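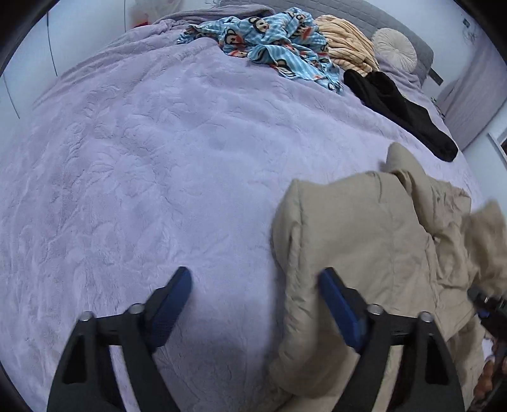 Clengate Lidded Stoneware Baker: Three Months of Bread, and Some Complaints

I didn't want this thing. I already own a glass loaf pan that came with somebody else's kitchen, and a dented cast iron pot with a lid that nearly fits, and between the two of them I have been turning out decent bread for years. But my old pot is a misery to lift out of a hot oven, and the Clengate baker was marked down to $40 in January, and the box promised "bakery crust every time." I have read that promise on a lot of boxes.

What you get is a long oval base in unglazed stoneware, a domed lid with a knob, and a recipe leaflet. The base is glazed on the inside only. It holds a loaf made with 800 grams of dough, or so the leaflet says, and I'd call that optimistic. At 800 grams my dough hit the lid and came out with a flat bald patch on top. I dropped down to a smaller batch and the trouble went away, but then you have a smaller loaf, and the baker takes up just as much of the oven as before.

First the good part. The crust is better than what I get from open glass, by a fair margin. A lid traps steam, steam keeps the surface soft long enough for the loaf to spread upward, and you take the lid off near the end to brown it. Any lid will do that. My dented pot does it. I baked the same white dough in both on the same Thursday, an hour apart, and gave slices to my neighbor Songül Yazıcı without telling her which was which. She preferred the one from the old pot, then changed her mind after the butter came out. I wouldn't build an advertising campaign on that.

The handles are where Clengate has put its effort, and they're mostly a success. They're wide loops, big enough for a whole mitt, and I've never felt the base slipping. The knob on the lid is another matter. It's a smooth round ball, about as grippy as a wet plum, and that's the piece you have to lift while leaning over a blast of steam. I use tongs on one side and a folded towel on the other. Why the handles got all that attention and the knob got none, I can't tell you. 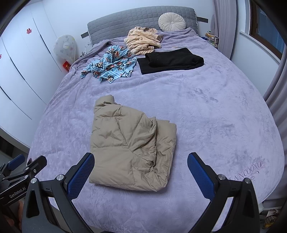 Now the preheating. The leaflet has you start with a cold baker in a cold oven, which adds a good while to the bake and makes timing a guess if your oven is slow to warm up like mine. Skip that and put the cold stoneware into a hot oven and you're risking a crack, and the warranty card says very plainly that cracks from sudden heat aren't covered. It also says the baker is "oven to table." Fine, as long as the table has a thick dry trivet on it, according to the same card, two lines further down.

Sticking: yes. The first 3 loaves had to be dug out with a butter knife, and one left its entire bottom behind. Clengate says the surface seasons with use. It has improved, I'll give it that, but I still line it with a strip of parchment, and if I'm using parchment then the famous surface isn't doing anything for me. Rye is the worst. Anything with honey in it is close behind.

Cleaning is hand wash only. No soap on the unglazed outside, and mine has already picked up a brown drip stain near one handle that I don't expect to see the end of. I don't mind a stain. I do mind the smell it had for a few weeks after I baked a garlic and onion loaf, because the next thing in was cinnamon raisin. Keep your garlic in metal.

It does have one use I hadn't planned on. Chicken thighs with lemon and potatoes, lid on for most of the time and off for the last bit, were excellent, and the glazed inside let go of them with a short soak. If the company sold this as a roasting dish that can also do a loaf of bread, I'd have fewer complaints.

For comparison, I borrowed the Urio enameled loaf pan with the matching lid for a couple of weeks. It's lighter, goes in the dishwasher, can go into a hot oven, and makes a squared-off loaf that fits a toaster. The crust was a touch softer. It's also narrow, so forget the chicken. I've handled the Rurnar version in a store too, and the lid rattled around so much that I put it back on the shelf.

The size deserves a warning. With the lid on, the Clengate stands tall enough that I had to take out a rack, and it will not go in my usual cabinet, where I have 13 inches between the door and the back wall. It lives on top of the fridge with the lid upside down and a dish towel in between. It's heavy, so getting it down is a two-handed job, and I do it less often than I thought I would.

Should you buy it? If you have any heavy lidded pot at all, try that first with a piece of parchment under the dough and see what you think. If you have nothing with a lid and you like the look of stoneware, the sale price is fair and the full price isn't. I'd want a better knob before paying it.

Rating: 3 out of 5. Half of that is for the chicken.

Update: a couple of people asked about replacement lids. Clengate doesn't list them separately. The seller I bought from, Zullance, told me they could only ship the whole set.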